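Pen plotter / handwriting arm build, shared workshop. Where to start?

treasa_q
Evening all. I'm building a little two-joint arm at the Harnollow workshop that's meant to write like a person, wobbles and all. Before I touch any more code I've been looking hard at how a hand does it on paper.
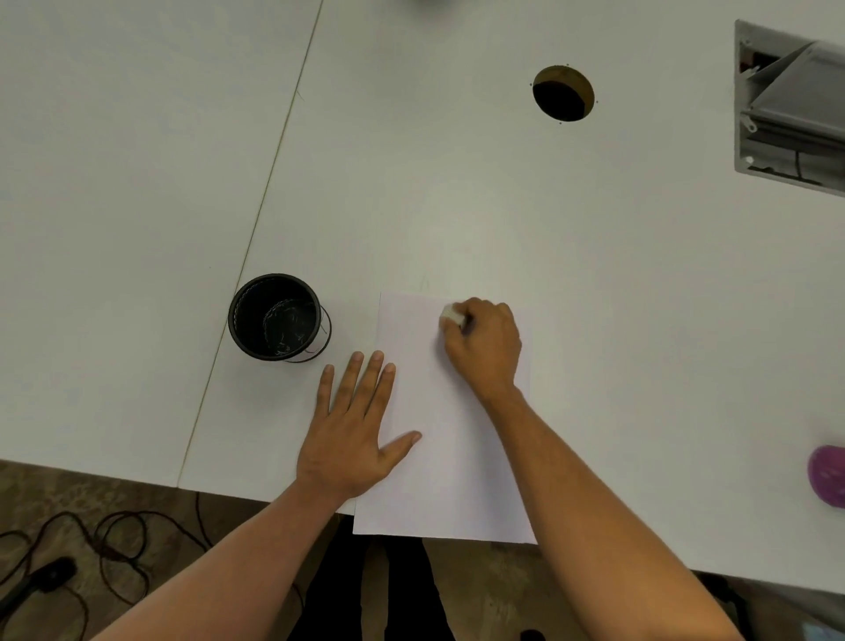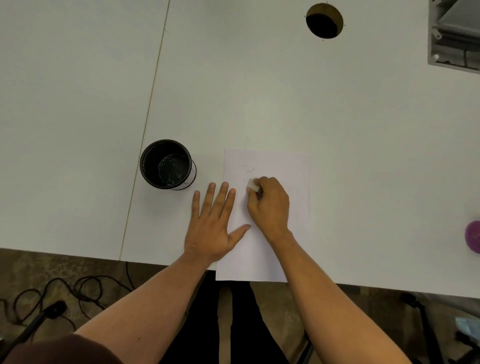 My problem is the paper. The arm writes lovely on a taped sheet, but I want it to work on a loose one and it shoves the thing sideways every time. Do I need a second arm just for holding??

kgilmartin58
No! Bulldog clip, done. You're making work for yourself.

ojeda_j
Disagree with Kevin, a clip is cheating if she wants it human. I'd do a dumb padded foot on one servo (mine's a bit of mouse mat) and let it press down near the left side.

kgilmartin58
And when the foot's sitting where you want to write?

ojeda_j
Lift it and move it, same as you do.

treasa_q
Ooh, I like the foot. Got 7 spare servos in the drawer so I'll have a go. Kevin, if it's rubbish I'll buy the clips.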